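Chapter 7
Diffuse Light and Pale Surfaces

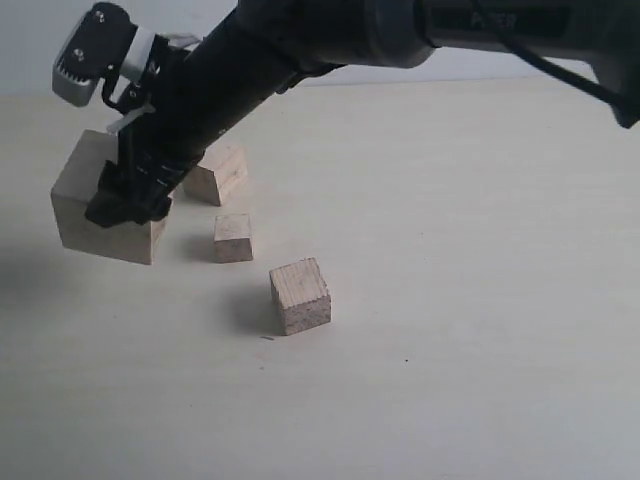 Figure 7.1 Pale tabletop and light gray wall under soft, even lighting, with a black robotic arm extending over the table.

7.1 Scope of the chapter

Chapters 5 and 6 treated light as something a lamp gives off. The quantities used there, luminous flux and luminous intensity, belong to the source. The present chapter deals with light after it has reached a surface, and with the share of it that the surface sends back into the room. Three quantities are needed: illuminance, reflectance and luminance. They are often confused in building documents, and a good part of the trouble found in finished rooms can be traced to a schedule that names one of them and means another.

The discussion is limited to matte and near-matte finishes. Polished stone, glass and varnished wood are left to Chapter 8. Color is also set aside, except where a strongly tinted surface changes the total amount of light returned.

7.2 Illuminance and luminance

Illuminance, E, is the luminous flux arriving at a surface per unit of area. Its unit is the lux, equal to one lumen per square meter. If 2000 lumens fall on a floor of 20 square meters, the average illuminance is 100 lux. The result says nothing about how the light is spread over the floor, and it says nothing about what the floor looks like. A black floor and a white floor under the same lamps have the same illuminance as long as light returned from the walls and ceiling is ignored.

Luminance, L, is what the eye responds to. It is measured in candelas per square meter and describes the light leaving a surface in a given direction. For a perfectly matte surface the luminance is the same from every viewing direction and is given by

L = rE / pi (7.1)

where r is the reflectance, a number between zero and one. A surface with this property is called Lambertian. No real finish meets the definition fully. Flat wall paint comes close over most angles and departs from it when viewed at a low slant, where nearly every coating takes on some sheen.

Equation 7.1 shows why two adjoining surfaces may be hard to tell apart. A horizontal table usually receives more light from ceiling fixtures than the vertical wall behind it. If the wall has the higher reflectance, the two products rE may come out almost equal, and the line where wall and table meet becomes faint. Dark objects on or over such surfaces keep a clear outline. The value of r for a black finish is so low that moderate changes in E hardly affect the contrast.

7.3 Hard and soft light

The terms "hard" and "soft" refer to the size of the source as seen from the surface. A small source casts a shadow with a sharp edge. A large one casts a shadow with a wide, gradual edge, the penumbra, and where the object is narrow and well above the surface the full shadow may vanish entirely. A clear sky with the sun in view combines both kinds of light. An overcast sky is close to purely soft.

Indoors, softness is obtained in two ways. The first is to enlarge the source with a diffusing panel. The second is to light the ceiling and upper walls and let them act as the source. The second method costs more flux – part of it is absorbed at the first surface – but it requires no panel to be cleaned and gives a more even result in low rooms.

Evenness has a drawback. The eye judges texture and relief from small shadows, and under fully diffuse light these shadows are weak. Plasterers have long inspected their work with a lamp held close to the wall for this reason. Readers should keep the point in mind when they come to the section on inspection areas at the end of the chapter.

7.4 Interreflection

Light returned by one surface falls on the others, is partly returned again, and so on. In a closed room with uniform reflectance r, the total flux reaching the surfaces is the initial flux multiplied by 1 / (1 - r). With r equal to 0.5 the factor is 2. With r equal to 0.8 it is 5. The expression is crude, as it assumes that every surface is alike and that there are no openings, yet it explains the large effect of repainting a dark room.

The drafting rooms at Mokenbridge are used as a worked case throughout this part of the book. The north room was measured by Valdis Grīnberga before and after its walls were repainted, with the same fixtures in place and the blinds closed. Readings were taken at 30 points on a regular grid at desk height. The readings, the grid plan and the paint data are given in Table 7.2, and the Henuletti method for averaging them is set out in Section 7.6. The south room, in which 24 points were used, has one glazed wall and is treated separately.

7.5 Terms used in this chapter

Reflectance: the ratio of luminous flux leaving a surface to luminous flux arriving at it.

Working plane: an imaginary horizontal plane at the height where the task is carried out. Unless a problem states otherwise, desk height is meant.

Uniformity: the lowest illuminance on the working plane divided by the average. Some older tables, including the Sikero tables reprinted in Appendix C, divide the lowest value by the highest. The two ratios must not be compared.

Mottling: small, irregular differences in luminance over a surface of nominally uniform finish. It may arise from the coating, from wear, or from uneven light, and a single reading does not separate these causes.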